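Plelotmont Tableware Set: Nice Plates, Annoying Spoons
Reviewed by Anjani Hidayat
September 14, 2026

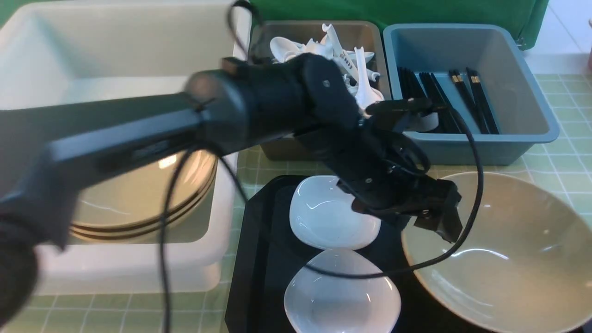

Plates, soup spoons and chopsticks in their bins, with the tan bowl off to one side.

I don't trust tableware sold as a set. You pay for a box where half the pieces are good and the other half are there to bump up the number on the label. So when Plelotmont put out its mix-and-match noodle set, with plates, soup spoons and chopsticks sold together for $35, I expected to like one part and put up with the rest. I've had it since July and that's pretty much how it went.

The plates are the part I'd buy again. They're a pale beige with a thin gold-brown rim, and the rim is what I worried about. On cheap plates it tends to wear off in patches and leave you with something that looks like it came from a yard sale. So far mine look fine. I wash them by hand half the time and forget the other half. They stack well, too, with very little wobble, and they take up less of the bin than I'd planned for. My one complaint is that the edge is shallow. Anything with sauce needs a steady hand on the way to the table.

Now the spoons. They're white ceramic, the Asian soup spoon shape with the long handle, and for eating they're good. They hold a decent mouthful of broth and they don't burn your lip the way metal does. Putting them away is another matter. They don't nest with those handles, or mine don't, so they go into a gray tray in a heap and I fish one out when I need it. The product page says "stores neatly in any drawer." Whoever wrote that has different drawers than I do. Some of them have small dark marks printed on the handle, too, and I could live without those.

Rodrigo Peñalver, who I share a kitchen with, thinks I'm being picky and that a pile of spoons is a perfectly good way to keep spoons. He also chipped one the first week.

The chopsticks are black with gold-colored bands near the top. They look more expensive than they are, which makes me suspicious. The finish is a bit slick for noodles, and I went back to my old plain pair for anything slippery. For dumplings and rice they do the job. I keep them standing up in a blue-gray bin, leaning against the back, and that works better than laying them flat because the pairs stay together. If you buy the set, plan on finding something similar. No holder comes in the box.

None of the bins or trays come with it, in fact. I had mine already. Add those to the price if you're starting from nothing, and the bargain starts to look thin. Cekero sells its plates one at a time, and if plates are all you need, I'd look there first and skip the padding.

The online listing shows 1,502 ratings, nearly all of them glowing, and a lot of those read like they were written the day the box arrived. I'd like to hear from those people after a winter of soup.

Plates: good. Spoons: good to eat with, a pain to store. Chopsticks: fine, a little slippery. I'd pay $35 again if I needed all of it, and I'd wait for a sale if I didn't.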